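Stasville Allotment Association – minutes, Friday, October 14, 2022

Present: Vlasta Beneš (chair), Celeste Espinoza (minutes), plotholders as per sheet. Apologies: Bustos family.

1. Last minutes. Agreed, one spelling corrected.

2. Water. Bill is £529, up again. Leak by the Bresside gate fixed but tap still stiff. Vlasta to ring the plumber Monday. Hoses – no unattended watering, this was agreed last year and is being ignored. 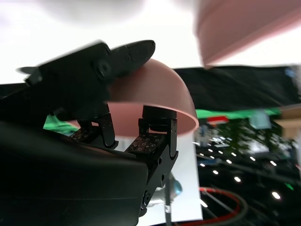
3. Rents. Currently £1140 in from this year's round, four plots outstanding. Reminder letters to go out, then notice in January. Long discussion on half plots, no decison.

4. Path. Quote from Nivow for the lower path, £2000 with edging. Too much. Celeste to ask for price without edging, and whether we can do our own digging out. Plot 112 floods every time it rains hard, wants a drain looking at before any path goes down.

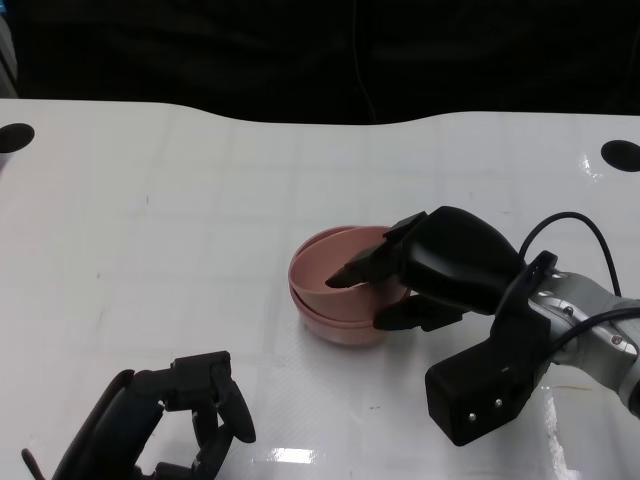
5. Bonfires. Two complaints from houses on the lane. Rule stays – after dusk only, dry stuff only. New sign for the gate.

6. Seed order. Forms back to Celeste by end of month please. Onion sets seperate sheet.

7. AOB. Shed padlock code changed, ask Vlasta. Manure delivery still no date.

Next meeting January, date tbc.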